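首页 新闻中心 租赁行情 房东专区 租客指南 联系我们

阅读时间：约8分钟

Trustovum发布城市租赁报告：带家具的短租单间与空置长租单间，每月总支出差距缩小

租赁服务公司Trustovum发布新一期租赁报告，比较带家具单间与不带家具单间在整个租期内的实际支出。报告显示，租期在一年以内的租客，选择带家具的房子往往更省钱，尽管挂牌租金较高。租期超过两年的租客，情况相反。

报告使用的样本为705份已经签署并履行完毕的租约，全部为单间或一室户，分布在13个片区。所有租约均由Trustovum经手，挂牌但未成交的房源没有计入。

按照报告的口径，“总支出”包括租金、押金扣款、搬运费、家具购置费、家具转卖或处置时的损失，以及退租时的清洁费。水电、网络和物业费由于各楼计费方式不同，另行列表，不参与比较。

带家具的单间，挂牌月租平均比同楼同面积的空房高165元。以一年计算，租客为家具多付1980元。而在不带家具的租约中，租客入住头两个月用于购置床、桌椅、窗帘和收纳用品的开支，多数已经超过这个数字。退租时，这些物品能够转卖的不多，留给下一位租客或者请人搬走的占了大部分。

报告负责人Dorothy Bellamy表示：“租客看房时比较的是月租，因为页面上只有这一个数字。我们把退租那天的账也算进去，排序就变了。一年以内的租约，空房便宜的那部分钱，大多花在了搬运和家具上。”

各片区的差别较大。在Pulley片区，老式公寓多，电梯窄，部分楼没有电梯，大件家具上楼需要额外付费，因此带家具的房源更受短租租客欢迎，空置时间也更短。在北侧的几个新建片区，楼下可以停货车，搬运费低，带家具房源的优势不明显。报告建议房东在决定是否配家具以前，先了解本楼搬运大件的条件。

租期是另一项影响因素。租约满两年以后，购置家具的一次性开支已经摊薄，继续支付每月的家具溢价便不再划算。报告记录到，有一部分租客在续约时主动提出自购家具，请房东撤走原有物品并下调租金，其中多数谈成了。房东方面担心的主要是撤下来的家具没有地方存放。

押金扣款方面，带家具租约产生争议的比例高于空房租约。争议集中在三类：床垫污渍、桌面划痕、衣柜门和抽屉的损坏。报告认为，这些争议大部分与交接清单写得过于简单有关。抽查的清单中，不少只写“家具一套”或者“床、柜、桌”，没有注明新旧程度，也没有附照片。双方各执一词时，Trustovum的调解人员也很难判断责任。

为此，Trustovum将同步更新交接清单的格式。新清单逐件列出家具名称、材质、已有损伤和预计使用年限，房东和租客在入住当天共同填写，各留一份。对于使用超过年限的物品，正常磨损不再扣款。清单可在各门店领取，也可在网站下载，不限于Trustovum的客户使用。

报告还单独讨论了收纳问题。在受访租客提出的改进意见中，收纳空间不足的排名高于隔音和采光。一室户的面积本来有限，传统双门衣柜占地大，开门还需要留出空间，放进去以后床边的过道常常只容一人侧身。部分房东改用开放式挂衣架或者墙面置物架，腾出的地方可以放下一张小书桌。

开放式收纳的成本也较低。报告收集的房东账目显示，一间房的开放式挂衣和置物设施，连同安装，可以控制在600元以内，低于多数双门衣柜的价格。损坏以后更换单个部件即可，不必整件报废。
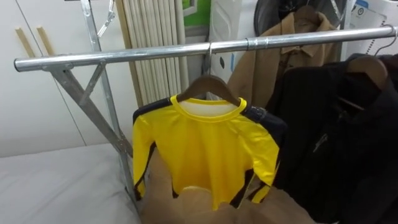 配备家具的标准，房东之间意见不一。有的房东认为家具越齐全越容易出租，也有房东只提供床、桌和灯。报告的数据支持后一种做法：家具件数增加到一定程度以后，租金不再随之上升，维修和争议却继续增多。就挂衣设施来说，一根镀铬横杆架在灰色角铁架子上，配几个木衣架，日常换洗的长袖衫和外套就有地方挂了，租客看得见用得着，退租检查时也只需要看横杆和接头有没有松动。需要防尘的租客可以自己加布罩。报告建议房东把省下的预算用在床垫和照明上，这两项在租客评分中的权重最高。

家具供应方Perkuline参与了报告中关于使用年限的部分，提供了床架、床垫、桌椅和挂衣架的维修记录。根据这些记录，出租房内家具的更换周期普遍短于自住房，其中椅子最短，床架最长。Perkuline没有参与租金数据的收集和分析。

Đinh片区的一栋公寓楼参加了为期半年的试行。楼内房源分为两组，一组沿用原有的成套家具，另一组按照报告建议的精简标准配备，租金相同。试行结束时，两组的出租速度没有明显差别，精简组的报修次数较少。该楼房东已经决定在后续翻新中采用精简标准。Trustovum提示，试行只涉及一栋楼，结果不宜直接推广到家庭户型或者合租房。

报告对租客提出以下建议。预计住满一年就搬走的，优先看带家具的房子，并把押金条款读完。预计住两年以上的，可以询问房东是否愿意撤走部分家具，换取较低的月租。无论哪一种情况，入住当天应当逐件核对清单，对已有的划痕、污渍和松动拍照，并请房东签字确认。看房时最好带一把卷尺，量好门宽、电梯深度和床边过道。

对房东的建议包括：挂牌时把家具溢价单独列出，使租客能够比较；家具超过使用年限时及时更换；不要把自家淘汰的大件留在出租房内充数。报告指出，租客对旧家具的容忍度与租金水平关系不大，较低的租金不能抵消一张塌陷的床垫带来的差评。

Dorothy Bellamy说：“有的房东问我们，要不要把家具全部撤掉。我们的回答是看这套房子租给谁。靠近医院和学校的单间，租客大多住几个月就走，撤掉家具等于把空置期拉长。租给长住的人，可以商量着来。”

报告没有涉及整租的两居室和三居室。这类房源的租客以家庭为主，自带家具的比例高，租期也更长，Trustovum计划在下一期报告中单独处理。下一期还将加入合租房公共区域家具的责任划分，目前正在征集房东和租客的案例，投稿可以匿名。

报告全文和分片区数据表可以在Trustovum网站的“租赁行情”栏目免费查阅。各门店将于2月举办面向房东的说明会，内容为新版交接清单的填写方法，周日下午2时开始，时长一个半小时，无须预约。到场房东可以携带现有租约和清单，由工作人员逐项核对。

关于Trustovum

Trustovum从事住宅租赁中介、托管和租约调解业务，主要服务单间及一室户的房东和租客。公司定期发布租赁报告，数据来自经手的租约，发布前隐去当事人姓名和门牌号码。

媒体联系

媒体如需引用报告图表或者约访报告负责人，请通过网站“联系我们”页面提交申请，注明所属媒体、用途和截稿时间。引用数据时请注明样本范围为单间及一室户租约。

上一篇 下一篇 返回新闻中心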